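The long way round to Droltberg

14/02/2021

I've been promising myself I'd write about the Droltberg rally before the memory of it went completely soft, and a wet afternoon with a pot of tea seems as good a time as any. We went over in September, two of us in the old estate, with a cool bag full of egg sandwiches and far too many coats.

If you've never stood in a field and waited for a rally car, I can only say that the waiting is half the pleasure. You hear them long before you see them – first a sort of grumble behind the trees, then gravel rattling, and then it's past and everybody is grinning at strangers! We picked a spot above the second hairpin on the Wurirbridge stage and stayed there for the whole morning.

Maluleke were the team I'd come to see, and they had a rotten start. They lost 2 minutes with a puncture and came past us in 8th, sounding cross. By the afternoon they had clawed nearly all of it back, and I shouted myself hoarse (sorry to the lady with the spaniel). Jistmont won it in the end, and fair play to them, they were tidy all day. The programme gave the crowd as 1,670, and I think most of them were in front of me in the queue for chips.

We got home well after dark, muddy to the knees and very happy.
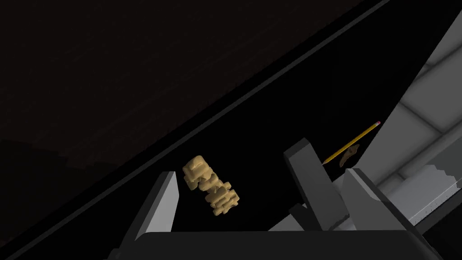
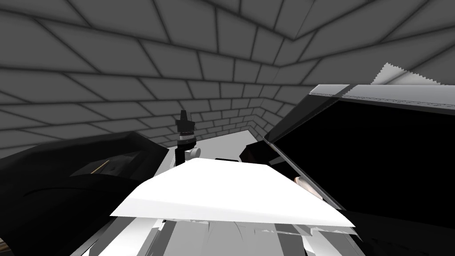
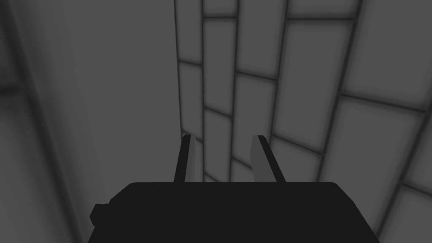

What I'd take next time

A folding stool, for a start. Dry socks, and then another pair of dry socks. I'd also bring a proper flask, as the one I had leaked all over the stage map, and we spent the drive home guessing at junctions.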